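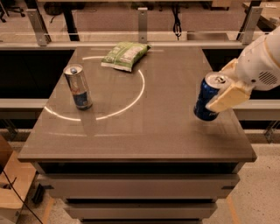 Two Days at the Drirkstead Record Fair

So I finally made it to Drirkstead!!! I've been threatening to go to this thing since I was buying tapes with lunch money, and every year something came up. Car died, job started, job ended, you know how it goes. This year I had a full tank, a cooler in the back seat and 43 bucks more than I thought I had in checking, so I told myself that was a sign and got on the road at four in the morning.

If you've never heard of it, Drirkstead is a hip-hop record fair that takes over an old fairground hall every June. Crates and crates and crates. The flyer said 4000 people came through last year and I believe it, because I think I stood in line behind all of them. Doors were at nine, I got in at twenty to eleven, and by then the dude in front of me had told me his entire opinion on every producer working between 1988 and 1996 (he was wrong about most of them, but he shared his donuts so we're cool).

The inside is one giant room with terrible lighting and a PA that only does bass. I loved it. The left wall is all the big dealers, plastic sleeves, prices that make your stomach hurt. The right wall is where I live: dollar bins, water damage, somebody's uncle's whole collection with his initials on the labels in ballpoint. I spent three hours over there on my knees and my jeans will never recover.

What I came home with: two Nistor 12-inches, including the one with the instrumental that fades out way too early, a promo copy of the first Letach album with the cover chewed up by what I'm guessing was a dog, and a cassette single I already own. Yeah, I know. I own it twice now. It had the lyric sheet!

The Letach promo is the big one for me. They only pressed 1000 of those and I had one in college and lent it to a roommate, and you can guess the rest. The seller wanted 60, I offered 30 and did a really sad face, and we landed on 40. I carried it around under my jacket for the rest of the day like I'd stolen it.

Around three they cleared the middle of the floor for the scratch battle. I figured I'd catch ten minutes and go back to digging, and I ended up staying for the whole thing. There was a kid up there, couldn't have been more than fifteen, cutting up a spelling lesson record, and the place lost its mind. Then the defending champ came out and did a very clean, very fast, kind of boring set and won anyway. People booed. I may have booed. I lost my voice a little, let's leave it at that.

The second day was the plant tour, which you had to sign up for ahead of time and which I only got into off the waiting list. Misura presses vinyl in a low brick building about fifteen minutes from the fairground, and they let us in a dozen at a time with ear plugs. I've been buying records for most of my life and I had no idea how much it smells like a hot iron in there. The pucks come out looking like hockey pucks (so that's why!), a press squashes them flat, and then a blade trims off the extra all the way around. They were running a repress of something they wouldn't tell us the name of – the labels were blank white – and everybody in my group spent the rest of the tour guessing.

Each of us got to take home a reject off the scrap pile. Mine plays fine for one song and then sounds like a washing machine. It's going on the wall.

Complaints, since I always have a few: parking was 15 a day, the only food inside was nachos, and there was one ATM for the whole hall and it was out of cash by noon. Also the listening stations had one working pair of headphones between five turntables. Bring your own. Bring a portable too if you've got one, half the dealers won't let you hear anything otherwise.

Then it was 528 miles back home with the Letach record buckled into the passenger seat. I cleaned it up Sunday-best style with the good brush and put it on as soon as I'd had a nap. Side B has a pop in it right before the second verse. I've played it six times already.

I'll try and get some of the tape rips up by next week, if the old deck holds out. If anybody reading this was at the battle and knows what that spelling record was, please email me, I need it bad.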